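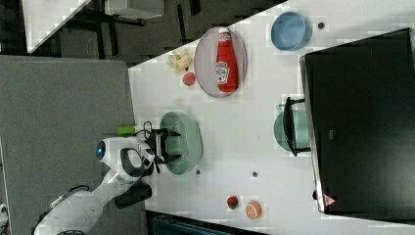 Flerkent opens its new tableware shop in Ukent on 28/07/2020, with 29 lines of bowls, plates and cups for the family kitchen. All pieces are sold one by one, so the customer can mix the colours as he likes - for example a sage-green oval bowl together with a plate in pale pinkish lavender, also oval and with a thin rim. The colours are soft and they look well on a white table.

The shop was planned for March, but the works in the building took longer. In the first week, all customers receive 10% discount on the Vitale line. Orders for restaurants are possible from 20 pieces and will be delivered by our partner Jotavetti.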